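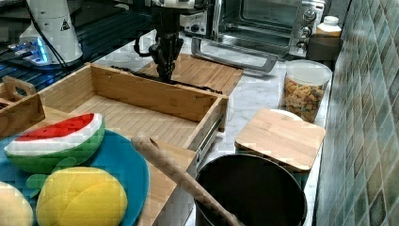

Grecu to step up to full endurance season with Lecomte

Zamfira Grecu will contest a full season of endurance racing for the first time this year, after signing with Lecomte to share its number 64 prototype.

Grecu, who ran three rounds last year as a stand-in, said the deal was agreed in October but took most of the summer break to put on paper.

"We shook hands pretty early," she said. "Then it was all the boring stuff. Sponsors, travel, who pays if I put it in the wall. I had a job to go to in the meantime, so I just kept going to it."

The job is with Tusum, a small suspension workshop where she has worked since leaving school. She will drop to two days a week during the season and said the owners had been good about it.

Her move up follows four years in production cars, the last two with Vovora. She finished 11th in the standings in her final year there, a result she said looked worse than it was.

"We had two gearbox failures and a puncture from the lead. Take those out and we're in the top five. But everybody has a list like that, so I don't bring it up much."

The prototype has been a bigger change than she expected. Most of her laps before the first round were done in testing, 1143 kilometres across four days, and she spent the first of those days well off the pace.

"The brakes are the main thing," Grecu said. "In the old car you had to be gentle and wait. In this one you hit the pedal as hard as you can and then ease off as the downforce goes away. I was braking far too early and my engineer kept showing me the trace. He didn't say anything, he just kept showing me."

By the last day she was within four tenths of her co-driver over a long run. She said she was happier with her tire wear than with the lap time.

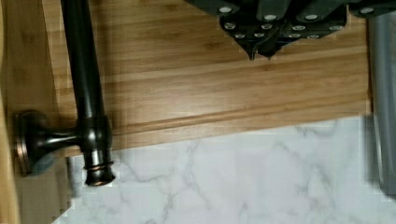
Bronze-finish bar and round mounting plate on a bamboo board.

Lecomte has backing this season from Skendomix, whose colours will appear on the nose and the engine cover. The team has also brought in a second engineer and changed its pit stop crew, which cost it time at two rounds last year.

Grecu expects to do the middle stints at most events, with her co-driver starting and finishing. She said she had no problem with that arrangement.

"He's done this for years and I haven't. If I'm quick enough they'll put me in at the end. If I'm not, they shouldn't."

Traffic is what worries her most. Some rounds will have 40 cars on track in three classes, and she has so far done most of her passing as one of the slower ones.

"I know what it's like to have a prototype come down the inside when you're not ready for it - I used to complain about them all the time. I've already had one of my old teammates text me about it."

She has not set a target for the championship. Lecomte wants to finish every race, and Grecu said that would do her for now.

"Ask me again at the halfway point," she said.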